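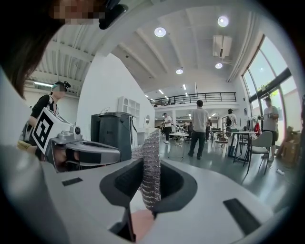 Operators wanted for gripper comparison, Brindbridge

Lanz is looking for 8 people to help us compare two versions of our hand-held gripper, the Pustley and the newer Flarnorard. The work is in our hall in Brindbridge and goes until the end of the year. Applications are open from August 19, 2025.

What you will do

You pick up, hold and put down everyday objects with the gripper in your hand, first with one version and then with the other. The object list has 106 items, from cloth to thin metal. After each block you fill in a short form about grip, weight and how tired your wrist is. In the spring we collected 611 forms, but most of them were for the old version, so the comparison is not yet fair.

Operators wear a headset during the blocks. Please tell us in advance if you wear thick glasses - we have a wider strap, but only one.

What we ask

- You can stand and work with your hands for two hours, with breaks
- You are patient when the same task comes again many times
- You understand simple instructions in English
- Experience with robots is welcome but not necessary

Left-handed people are especially invited. In May we had only one in the group.
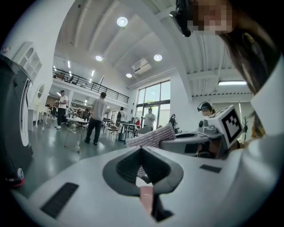 Timo Gerlach wrote to us after his blocks that the Flarnorard closes more softly, but that he still trusts the Pustley more with small things, and he would like to have the fingers changed between blocks and not only once in the day. We have put his second point in the new plan.

Payment and hours

The full set of blocks is paid with 3,000 euros before tax, in monthly parts. Morning or afternoon shifts are possible, please write which one you prefer.

To apply, send a short letter to the Lanz test office in Brindbridge. A CV is not needed.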